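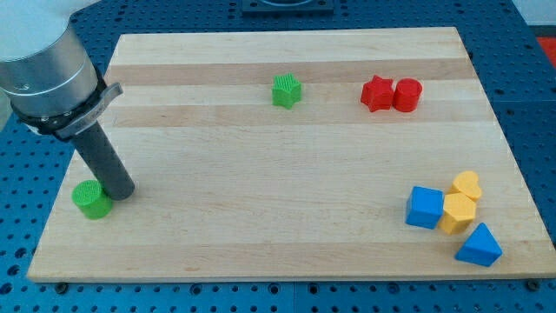

Fig. 1. Blocks on the maple board.

Week 2 handout: Grouping, or why "put the same ones together" is a harder instruction than it sounds

Hi all. These are my notes from the second session, cleaned up a bit, with the parts we rushed through at the end written out properly. Bring them to the workshop, because we'll be using the same blocks and I don't want to spend the first half hour on vocabulary again (my fault, I know, I got carried away with the hexagons).

Start with Fig. 1 and ask yourself which blocks belong together. Most of you said color right away, and color does work nicely. The two reds are side by side, a star and a cylinder, touching. The blues and yellows have all ended up in the lower right. And then there's the green star and the green cylinder, which share a color and are nowhere near each other. So are they a group? Kiran said yes before I'd finished asking. Bhupendra said they're a group "on paper" — I liked that a lot and I've been using it ever since.

Three words to keep straight

Attribute. Any property you could sort by. For our blocks we'll mostly use color and shape. Size is an attribute too, but leave it alone for now, it gets messy when you compare a cube with a star (compare what, exactly? the height? the widest part?).

Class. All the blocks that share a value of one attribute. "The stars" is a class. "The green ones" is a class. A class doesn't care where anything is sitting.

Cluster. Blocks that are close together. A cluster doesn't care what anything looks like! The four at the lower right are a cluster: a cube, a hexagonal prism, a heart and a triangular prism. Four shapes, two colors, one cluster.

Nearly every argument we had in class was somebody using "group" to mean class while somebody else meant cluster. Please use the two words in your write-ups. I will circle "group" in red pencil, and I have a lot of red pencil.

Working the example

If we sort by color we get three pairs and nothing left over... no, wait, check that. Red has two, green has two, yellow has two, blue has two. Four pairs. (I wrote three on the whiteboard and Gwion was kind enough to tell me only after the break.)

Now by shape. The stars make a pair, one green and one red. The cylinders make a pair, also one green and one red. After that everything is on its own: one cube, one hexagonal prism, one heart, one triangular prism. You could squeeze the cube and the two prisms together as "the ones with flat sides," and several of you did, but then you have to say what you're doing with the stars, which have flat sides too if you look at them that way. Decide on your rule first and write it down, then sort. Changing the rule halfway is the most common mistake in this exercise and I make it myself when I'm tired.

A nice thing falls out when you draw both sortings as a table, colors across the top and shapes down the side. The reds and greens fill a tidy little square: star and cylinder in each. The blues and yellows fill four separate rows and never meet. Try the drawing before you read on, it takes a minute and it sticks much better than my explanation.

About that word "close"

We never settled this one. Dinesh wanted a fixed distance, say the width of one block, and anything nearer than that counts. Arsen thought closeness should depend on how spread out everything else is, so that on a crowded board you'd need to be nearer to count as a cluster. Both are reasonable and both will give you trouble somewhere. With Dinesh's rule you can get a long chain, each block near the next, with the two ends far apart. With Arsen's you have to look at the whole board before you can say anything about two blocks. We'll come back to it in week four, when we get to the Skovis worksheet.

One practical remark. The stripes in the maple are handy as guide lines when you copy a layout onto paper — count them if you like, but don't treat them as a ruler, and don't let them talk you into seeing rows. Two blocks on the same pale strip are just two blocks on the same pale strip.

To do before next time

1. Copy the layout in Fig. 1 onto plain paper. Rough outlines are fine, label each one with its color and shape.

2. Circle the clusters you see in pencil. Then draw lines joining members of the same color class. Where do the circles and the lines disagree?

3. Suppose you may move just 2 blocks. Which would you move so that every color class is also a cluster of its own? There's more than one answer, and I'd like to hear why you chose yours. If you think 2 isn't enough, say so and tell me what your rule for "close" is.

4. Write a sorting rule in one sentence that puts the heart and the green star in the same class and leaves the cube out. Swap with a neighbor and see if they get the same result using only your sentence.

Reading: the short chapter on classification in the course pack, up to the Tipoki card puzzle. Skip the puzzle itself, we'll do it together and it's more fun if you haven't seen the answer.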